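Can a robot arm take over small tidying and sorting jobs yet?

Posted by Yeom36 in Home and Workshop

Hello everyone. My brother and I have a small repair shop in Loltum, and every evening we lose time with the same dull work: putting small parts back in their trays, picking scraps from the benches, wiping the floor. My brother read that robot arms are now good enough for such chores and he wants to buy one. I am more careful with our money. Does somebody here have real experience? I don't need it to be fast, but I need it to work when we are not standing beside it.

dekeck_bench

I spent 3 months with an arm at the training workshop in Memcombe, so I can answer a part of this.

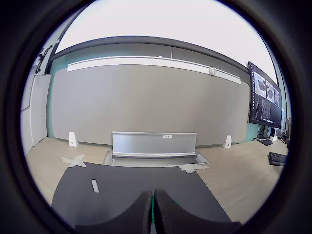 Your trays are the easier part, if you accept to prepare the place first. An arm likes it when things stay where they were yesterday. You will want a mat, a fixed place for every tray, and marks on the floor or bench like the cross of grey tape beside the metal stand, so you can see at once when something was pushed away. Shiny metal was a difficulty for us, and a tray with raised rims asks for more careful movements than a flat surface. We also put soft padding on the fingers, which helped with smooth parts but made them too thick for small screws.

My notes say that I tried one simple job 107 times: take a small light thing and put it in a shallow dish. When the thing was in its usual place, I was satisfied. When I threw it down anywhere, as people do in real life, I had to help too often – and helping takes longer than doing it by hand.
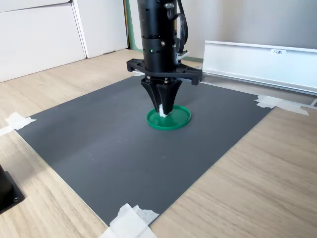

So for the scraps I would say not yet, unless they always fall on the same bench. Wiping the floor is a different machine, please don't ask an arm to do it. I would also not leave it alone in the evening during the first weeks. If you can borrow one before you pay, do that, and try it with your own parts.

loltum_1953

Just buy a good brush and a magnet.

Yeom36

Thank you both. The magnet we have already! I showed the long answer to my brother and he agreed to wait until April. One thing I still want to know: did you change the fingers yourself for the small screws, or did you have to order other ones?

dekeck_bench

I ordered thinner ones. Changing them was easy, but afterwards I had to teach all the positions again, so please plan one free afternoon for it.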